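Small shoe rack, too many black shoes. Toes in or toes out?

jadevside_jo
Oct 22, 2022
OK so I finally bought one of those little three-tier wooden racks (the honey-brown bamboo-looking kind, skinny legs, little raised rim around the top shelf) and now I can't agree with myself on how to load it. Every pair I own is black. Low-tops, slip-ons, canvas sneakers, all black, and by the front door at 6 am I grab the wrong one constantly.
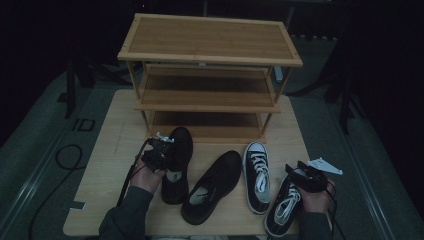

My plan was canvas on top since I wear those the most, slip-ons in the middle, and the low-tops down at the bottom where it's darkest. Toes to the back, so I can grab the heels. My sister says toes out, like a store. Who's right?

peltonen_fan
Toes in, no contest. You pick a shoe up by the heel, why would you put the heel at the wall? Also if everything is black, the insoles are the only thing that tells you what you've got, and you only see those from the heel side.

mudroom_110
Disagree!! Toes out. The toe is the dirty end and I want to see if it needs a wipe before I wear it to work. White toe caps especially, those show everything. I've had toes out on my Illeck rack since July and I'm never going back.

jadevside_jo
Ha, ok, the toe cap thing is a decent point. The white strip around the sole is just as bad though, and I'd see that from either end.
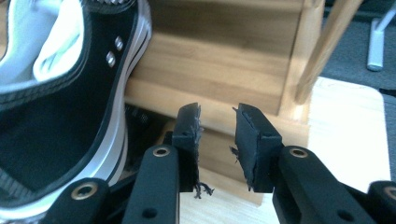 The other thing is laces. I leave mine tied loose and the ends flop over the edge of the shelf and drive me nuts. Do you all tuck them in?

quietclosets
Tuck them inside, under the tongue. Takes two seconds. And put the high-tops on the TOP shelf whatever you do, the ankle part gets squashed if the next shelf is low. I ruined a pair that way on my old Grernach.

peltonen_fan
^ this. I'd measure the gap before deciding on anything.

mudroom_110
Or lay them on their sides, one facing each way. You fit more.

quietclosets
Please don't do that to canvas, they crease right behind the toe and it stays there.

mudroom_110
Mine are fine? I've walked 2,000 miles in cheap sneakers stored sideways.

jadevside_jo
Measured it. The high-tops clear the middle shelf but only just, so top shelf it is. Going toes in for the low-tops and slip-ons and toes out for the canvas. My sister is calling it a draw and I'm letting her have that one. Still can't decide where the rain boots go, they're way too tall for any of it.

peltonen_fan
Tray on the floor next to it. Mine's an old baking sheet.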